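Skuvard Robotics Club Handbook
Section 4: Setting Up and Running the Tea Box Task

Read this section before your first recording session. It assumes the hand gripper has been assembled and charged as described in Section 3.

4.1 Preparing the table

1. Clear the work area and wipe the tabletop with a dry cloth. Do not use polish – it leaves a glare that the tracking software reads badly.
2. Put the tea box down with one long side at an angle to you. A box set square to the table edge gives the same approach every time, and we want variety.
3. Fill the compartments with packets standing upright. Mix the kinds. A few leaning packets are fine and should be left leaning.
4. Keep cups and spoons off the table until the pick task is finished.

Note: Packets with a torn wrapper can stay in the box for practice. Take them out before a scored run.

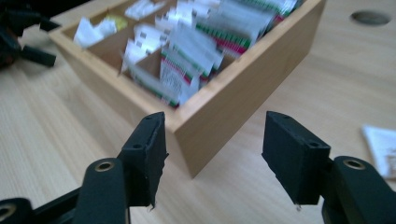 4.2 Picking a packet

1. Hold the gripper with the fingers fully open and bring it in low, from the front of the box.
2. Stop short of the box for one second. The software uses this pause to mark the start of the attempt.
3. Line up the pads on either side of one packet. Tilt your wrist if the partitions are in the way.
4. Close the trigger slowly until the packet is held, then lift straight up.
5. Set the packet down on the open table and let go. Back away before opening the fingers all the way.

Caution: Do not push down on the partitions with the finger tips. They are thin, and a cracked one means the box is out for the rest of the session.

If two packets come up together, finish the motion and write "double" on the log sheet. Do not shake the second one loose. Doubles are useful to us when we sort the attempts later.

Each team needs 65 good picks before moving on to Section 5. Last year's teams logged 447 between them, and most of the rejected ones were missing the pause in step 2.

4.3 Checking the open position

Do this at the start of a session and again after any change of pads.

1. Move to a bare part of the table.
2. Open the fingers and lower the gripper until the tips are just above the wood.
3. Look at the two pads. They should be at the same height and an equal distance from the center line.
4. Close and open the gripper 13 times. If one finger lags, check the screws before you go on.

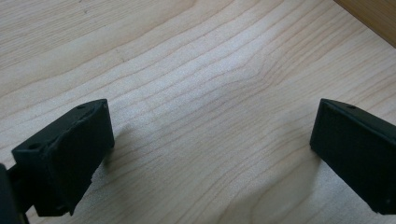
Section 4 written by Giuliana Chávez
Checked by Khalil Karam, February

4.4 Pad care

Small chips along the edge of a pad do not affect the grip. Replace the pad if the inner face is cracked or if it rocks when you press it with a thumb.

1. Brush off lint and paper fibers with the soft brush in the parts drawer.
2. Tighten the pad screws by hand. Stop when you feel resistance – the plastic strips easily.
3. Change both pads together, even if only one is damaged, and repeat 4.3.

Write the date of the change on the inside cover of the log.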